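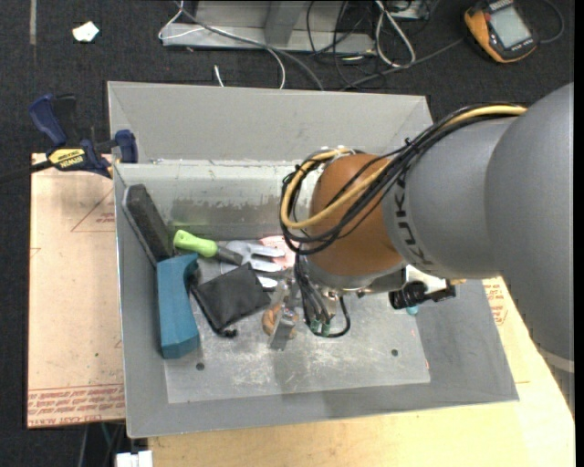
铁皮料盘,夹住盘角,杂物先放里面

这个浅口铁皮盘子我用了很久,灰色,四边往外撇,后面那一面高一点。盘底磨得厉害,全是划痕和灰,还有两个小圆孔。孔原来是做什么用的我不清楚,买来就有。有人建议我拿胶带封上,我没封,小螺丝掉下去的次数不多,捡起来就是了。

今天整理的是盘里的东西。平时我习惯把手边用完的工具先往盘里一丢,过一阵再归位。这个"过一阵"有时候是一个晚上,有时候拖到换季。上一次彻底清是去年12月,到现在又攒了一批。

先说那把小螺丝刀,绿柄,很亮的那种绿。我喜欢柄颜色跳一点的工具,掉在地上好找。我这里铺的是深炭灰色的地毯,黑柄的东西落上去要趴着摸半天。以前有一把黑柄的就这么丢了,后来挪架子的时候才从后面扫出来。从那以后买小工具,我先看颜色,再看刀头。这把刀头还没花,拧电池盖、拧小接线盒都够用,归到抽屉第一层。

旁边那把手叉是种花用的,本来不该在这里。春天给阳台的几个盆松土,松完顺手带进屋,就混进来了。这种叉子用完最好马上擦掉泥,不然泥干在齿根上,要用硬刷子才刷得掉。刷完抹一点点油,用旧布擦匀,挂起来。我打算在阳台门边钉一个钩子,专门挂它和小铲子。钩子已经买了,Cludel的,一包30个,我其实只要2个,店里不拆包卖。剩下的先放着,厨房也许用得上。

左边靠盘壁那个长条的深灰色东西归到清洁用品里。清灰的东西我现在单独放一个盒子,不再和工具混着。以前混着放,拿起来一手灰,再去碰别的,等于白擦。

蓝绿色的塑料柄也留着。我的规矩是带柄的东西不轻易扔,先放进"待定"盒,半年没碰过再处理。待定盒是Grevex的透明塑料盒,盖子上贴一张纸条写日期。今天这张写的是2003年4月19日。

黑色的布袋,一个角折着。布袋这种东西很容易越攒越多,买什么都送一个,扔了可惜,留着占地方。我现在只留三种:能装下一整套小工具的,能挂起来的,能水洗的。其余的剪了当抹布。这个黑的料子还行,留下装螺丝刀和几把小扳手,出门修东西的时候拎着走。

剩下的是零碎,一个银色的金属小件,还有一个橙棕色的圆头东西。零碎最花时间。大件一眼就知道归哪里,小件要拿起来想一想。我的办法是给自己定时间,一件想不出来就放进小零件罐,不纠结。罐子满了再倒出来挑一次,多数到那时候已经知道是什么了。

再说固定的问题。盘子底下垫了一块板,桌面是浅色木头的,直接放铁皮会刮花。板子上印着些淡红色的字和线,不影响用。盘子的左上角用得伟(DEWALT)的蓝色夹子夹住,连着板子一起。以前没夹的时候,翻东西稍微用点力,整个盘子就往前跑,有一次差点从桌沿掉下去。夹一个角就够稳了,不用四个角都夹。夹的时候注意两点:

- 夹口压在盘沿上,力不要太大,铁皮会变形。
- 垫板要比盘子伸出来一截,不然夹子没有地方咬。

铁皮盘后面那块隔板有一片黑渍,我擦过,没擦干净。用洗洁精不行,用去油污的喷剂稍微好一点,但是味道重,要开窗。我又试了一种叫Justetti的膏状清洁剂,43块一罐,擦金属龙头很好,擦这块渍一般。后来我不再管它了,料盘本来就是装脏东西的。

地上的线也该理了。灰的、白的、黑的缠在一起,从地上那根银色的金属架上横过去。理线我准备分两步,先把每根线两头贴标签,再按长短分开捆。标签纸用打印店裁下来的边角就行,不用专门买。魔术贴扎带比塑料扎带好用,可以反复拆。我在Rivera那家五金店看过,一卷能剪很多段,下次去带一卷。

这次整理下来的分法记一下,免得下回又从头想:

1. 螺丝刀一类的小工具,进抽屉第一层,或者进黑布袋。
2. 园艺的东西,回阳台,擦过再挂。
3. 清灰的,进清洁盒。
4. 说不清的,进零件罐或待定盒。

今年的家用支出里,收纳这一项到现在是216块,盒子占了大半。我觉得盒子先不要再买了,家里空的鞋盒还有不少,裁一裁可以当抽屉隔断。鞋盒的缺点是不耐潮,放阳台和水池下面不行,放书桌抽屉没有问题。

盘子本身等清空了要好好擦一遍。顺序是先用干刷子把灰扫到一角,倒掉,再用湿布擦,最后用干布吸一遍水。铁皮最怕留着水过夜,边角折起来的地方容易生锈。两个孔的边缘有点毛,拿细砂纸转着磨几下,免得擦的时候勾布。

砂纸用完了,要买400目的。顺便看看有没有小一号的盘子,专门放螺丝。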